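2020-07-06

Price tags. That's been my whole afternoon, price tags, and I have opinions now.

Quick catch-up for anyone who missed the February post: the practice shop at Midstead is the pretend supermarket we set up in the back classroom, for the retail course. Grey slotted shelving from Shevchuk, stock that's been donated or picked up cheap, a till that sticks. Today was cleaning products, upper and lower shelves. I'd put it off for ages. Food is easy to lay out, everyone knows where the rice goes. Cleaning stuff is all odd shapes and bottles that want to lean on each other.

Anyway. Stock first, tags after. I did it the other way round last time and had to move every single tag when the bottles turned out wider than I'd allowed. Never again.

So bleach went up top, in pairs, one behind the other. Toilet cleaner next door on the other side of the upright. Pouches down low – they slump, and if they slump off a low shelf at least they don't burst. Learned that one at Detside with a bag of dishwashing refill. Mopped for an hour. Slipperiest lino in the country.
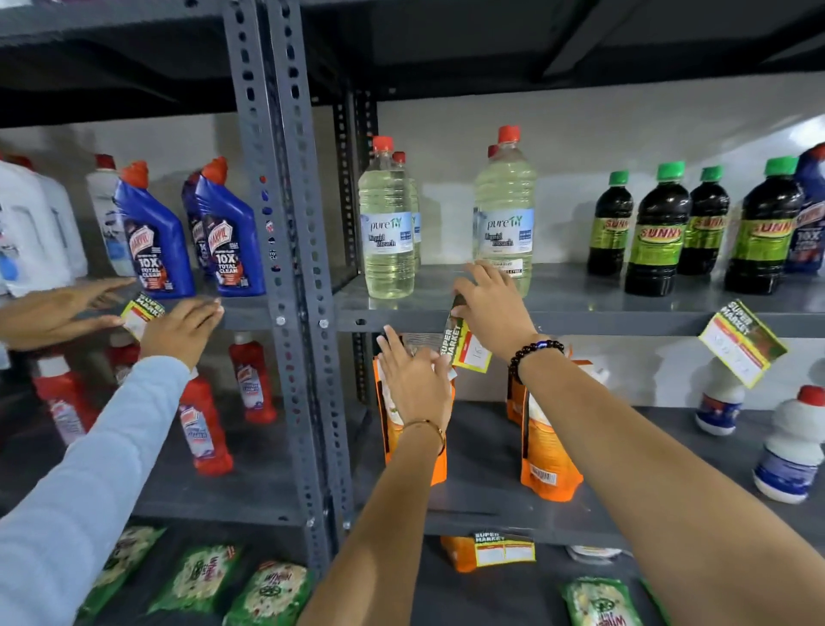 The tags are just printed card with SUPER MARKET across the top and a couple of boxes for the prices, MRP on one side and discounted on the other. You write the numbers in yourself. Thick marker, not biro, biro dissapears from a metre away. And write them BEFORE you stick them up, flat on a table, cause writing against a shelf lip gives you sevens that look like ones.

Things I worked out, no particular order:

- Wipe the shelf edge. Steel shelving gets a film on it and tape just slides off. Bit of metho on a rag, let it dry.
- Both thumbs on the top corners, hold, count to 35. Felt silly. Did it anyway.
- Tag goes under the middle of the product, not under the gap. Sounds obvious, go look at your local and see how many are wrong.
- Two people is good. One each side of the upright, and you call out when you're leaning across so no one cops an elbow.
- Step back to the doorway every now and then. Everything looks straight when your nose is on it.

I'd budgeted 58 dollars for proper plastic ticket rail from Stelside and then chickened out. It's lovely stuff, clips on, tags slide in and out, but it comes in lengths that don't match our bays and I wasn't in the mood to cut plastic. Maybe next term. For now it's tape and card and a bit of faith.

The other thing that took forever was deciding on prices. I wanted a decent gap between the full price and the discounted one so the students have something to work out at the till. 160 down to 110 is a nice one, fifty off, you can do it in your head and then we can get onto percentages, which is where the groaning starts. No currency sign, so it works for whichever unit we're doing that week.
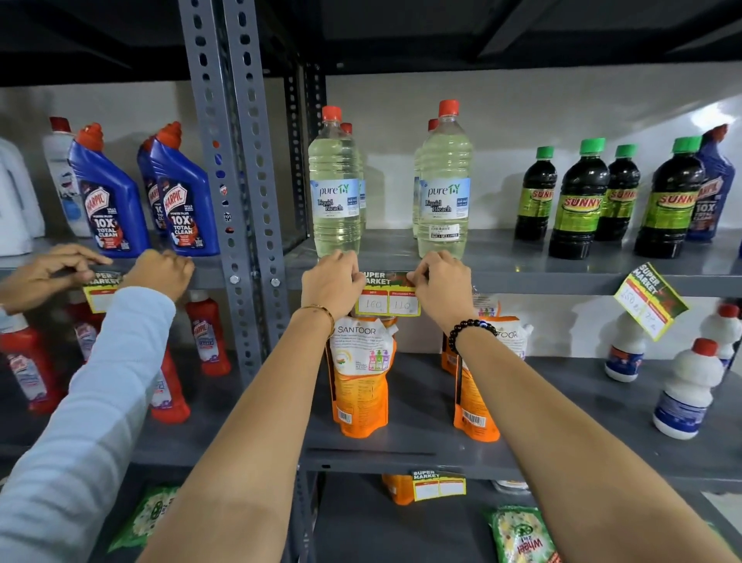 Commenter on the last shop post reckoned I should leave a few prices off on purpose, so the students have to go and ask someone, the way they would in a real shop. Love that. Slightly annoyed I didn't think of it. Going to try it with the toilet cleaner, one blank tag, and see who asks and who just makes up a number at the till (I know exactly which ones will make up a number).

Still to do: the laundry bay, which is 4 shelves of nothing much at the moment, and a sign for the end of the row. Also need more card. Also need someone to look at the till drawer before it takes a finger off.

If you've got spare empties with the labels still on, rinsed out please, drop them at the Midstead office. Spray bottles especialy. Right, kettle's on, back's gone, more when the laundry stuff is up.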